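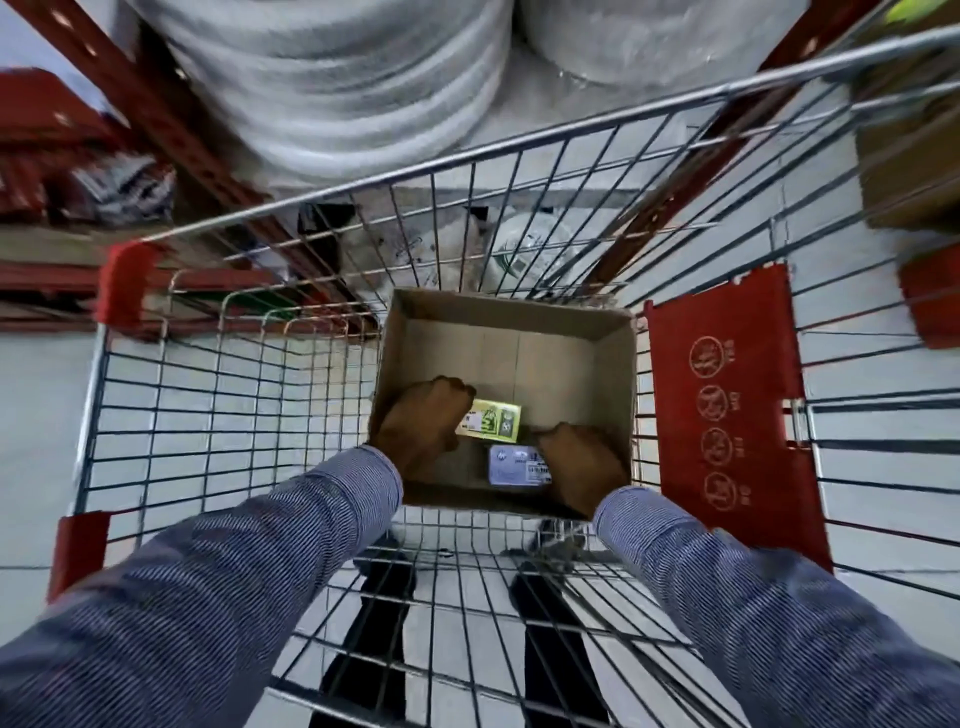 Photo: Itzel Escobedo / Protis project group

Collecting first-person examples of packing tasks
Project report, Protis group
Itzel Escobedo and Yareli Ayala

1. Purpose of the work

Our project has the goal to teach a small learning system how a person places goods into a box. The system needs many examples where the hands can be seen clearly. In the first part of the semester we used recordings made at a desk in the laboratory, but these were too simple: the table was always the same and the light was always the same. For this reason we decided to collect examples in a real storage place. The company Dokholm allowed us to work between the shelves of its warehouse in Sarnlow during April.

2. Method

The camera is worn on the head and looks down at the hands. The person pushes a wire cart with an open cardboard box in the basket, takes small packages from the shelves and arranges them on the bottom of the box. One example starts when the hand first touches a package and ends when both hands leave the box. We asked every participant to work at normal speed and to not look at the camera screen.

We had 14 participants. Each of them made several rounds, and after removing the bad recordings we kept roughly 1,000 examples. From these, 200 were put aside for testing and were never shown to the system during training.

3. Labeling

Each example received a short sentence, for instance "press the package flat with the left hand" or "turn the small box so the barcode is up". In the beginning Yareli and I wrote the sentences separately, and we found that we did not use the same words. She wrote "push" where I wrote "press". We then made a list of allowed verbs and repeated the labeling of the first rounds. This took five days, more than we had planned.

4. Difficulties

The cart was harder than we expected. Its floor and walls are open wire, so the legs and shoes of the person can appear through the grid, and our hand detector sometimes marked a shoe as a hand. We corrected these cases manually. Fast head movement makes the shelves in the background blurred – this did not disturb the labels, but it disturbed the position tracking. Long sleeves were also a question. Our supervisor, Professor Zamudio, recommended to keep them, as workers in such places often wear them.

5. Next steps

We would like to add rounds where the box is almost full, because at present most examples show a box with only a few things inside. Yareli will also test if a lower camera angle gives better tracking when the cart is moving.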